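Speaker notes: "The Shelf Life of a Shelf Full of Parts"
Spare parts breakout, Monday, 40 minutes including questions

Opening (don't rush this)

Good morning. Thank you for picking the session about storage over the one next door about hydraulic innovation, which has pastries.

I run the parts room at Vultamside. We keep nine ready-mix plants running, or we keep them running often enough that people still return our calls. My subject is what should be sitting in your parts room before something breaks.

Pause. Ask who has driven more than two hours for a bearing. Wait for the hands. Ask who has done it twice for the same bearing, because the first one was the wrong one. Those hands go up slower.

Where we started

When I took over, the system listed 2693 separate part numbers. We spent most of a July pulling everything down and matching it to equipment we still owned. We could match 1516. The rest belonged to machines that had been sold, scrapped, or in one case buried under the new parking lot, depending on who you ask.

Let that land. Somebody will laugh because theirs is worse.

We were paying to keep all of it indoors. We had gate seals for a Gritalix batcher that left the property before I was hired. We had a complete set of paddles for a mixer that I have only seen in a photograph in the break room. What we did not have was a working load cell for the one plant that mattered that week.

The three piles

Go slower here, people write this part down.

First pile: parts that stop the plant. Load cells, the main drive belt, the discharge gate cylinder, the solenoid for the cement butterfly valve. If one of these dies at 5 a.m., trucks line up and drivers get philosophical. Keep these on site. I don't care what accounting says about turns.

Second pile: parts that wear on a schedule. Liners, paddles, chute sections, filter cartridges. You know these are coming. They wear out at the speed you pour. Order them when the inspection sheet tells you to, which assumes that someone fills in the inspection sheet with something other than a check mark and a coffee ring.

Third pile: parts somebody once felt nervous about. This will be your biggest pile. It was ours. Be polite about it, since the person who got nervous may be in the room.

(If they are quiet, tell the story of the spare gearbox. If they are lively, skip it, it runs long.)

The gearbox story, short version: we had a spare for years. The day we needed it, we found it had been stored with the breather open, and a family of something had moved in. We rented one. The rental cost more than a new breather plug by a margin I have been asked not to discuss.

Labels

Put three things on the tag: our number, the maker's number, and the machine it fits. "Big seal" is not a part number. Neither is "good one." I have found both in marker on a cardboard flap, and the good one was cracked.

If you buy from more than one supplier, write down which number is whose. Haugland and Fiter will each sell you a wear plate that looks right from across the room. Hold them together and the bolt holes disagree. You'll find that out lying on your back inside a drum.

Shelving

Keep this to two minutes. I have been told I have opinions about shelving.

Heavy parts low, rubber parts out of the sun, anything with a connector in a closed bag. Leave room to get a hand in. Shelves with a raised rim are worth having for small fittings, which otherwise roll to the back and retire. 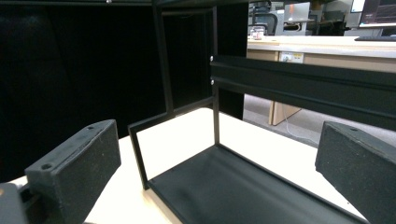
The Monday check

Every Monday, before the phones start, one person walks the first pile with a list. Only the first pile. It takes roughly as long as a cup of coffee, and you may bring the coffee.

If something is missing, it gets ordered before that person sits down. This is the entire procedure. We wrote a longer one and it is in a binder, where it is very safe.

Selling it upstairs

Someone will ask how to get money for this. Don't bring a spreadsheet of parts. Bring the invoice from your last emergency: overnight freight, overtime, the concrete you bought from a competitor so your customer could finish the slab. Put it on the table and stop talking. I am bad at the second part.

Questions I expect

Do we buy used? Steel, sometimes. Electronics, never again.

What did we do with the third pile? Sold some, scrapped most. I kept one paddle as a doorstop. It's the most useful it has ever been.

Leave the contact sheet up. Finish on time, they want what's left of the pastries.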